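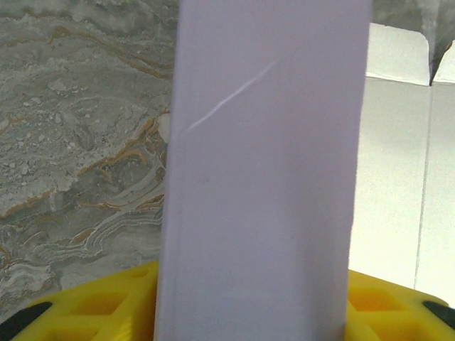
The **Bellamy Packing Challenge** is a yearly student robotics competition in which small teams program a robot arm to pick up retail packaging and place it in a shipping carton. It is run by the Bellamy Technical School as the final project of its second-year automation course, and is also open to teams from outside the school. The final is held each July.

## History

The competition grew out of a class exercise written by Hollis Pettigrew, who taught the automation course and wanted a graded task that could not be passed in simulation alone. The first round was held inside the school with wooden blocks. Blocks were dropped after one year in favor of folded cardboard boxes, which dent, crease and slip in ways that blocks do not. Outside teams were admitted later, beginning with the Larkana robotics club.

Eero Hyvönen took over as head judge when Pettigrew moved to curriculum work. Hyvönen rewrote the scoring rules and added the practice week, during which teams may use the competition tables but not the final set of boxes.

## Format

Each team has up to eight members and is given one arm, one wrist camera and a parts budget of $398 for the gripper. Fingers may be bought or made by the team. Lattice fingers printed in a flexible plastic are common, as they bend around the edges of a box and spread the load. Rubber pads are allowed on any surface of the finger. Suction cups are not.

A run lasts 15 minutes. The arm must find each box, grip it, lift it clear of the table and set it down inside an open carton. Boxes are plain or lightly printed and vary in height and width. Tall, narrow boxes are generally considered the hardest, since a grip near the base lets the top swing during the move.

Tables are covered in patterned sheets, chosen by the judges and changed between rounds. Teams that separate the box from its background by color alone often have trouble when a pale box stands close to a white carton, and most now combine color with edge or depth data.

## Scoring

Points are given for each box placed upright in the carton. Deductions are made for:

- a drop from any height
- new creases or crushed corners
- contact with the carton flaps
- any manual stop of the arm

Boxes are checked before each run, and existing scuffs are marked on the judge's sheet so that teams are not charged for them. Ties are settled by the shorter run time.

## Teams

Nine teams entered the most recent final. Team Zastitano won with a slow two-stage grip, closing lightly at first and then correcting the wrist angle before lifting. Team Lesar placed second – its runs were faster, but it lost points for flap contact in the last round.

The course keeps an archive of team reports, which new students read before choosing a gripper design.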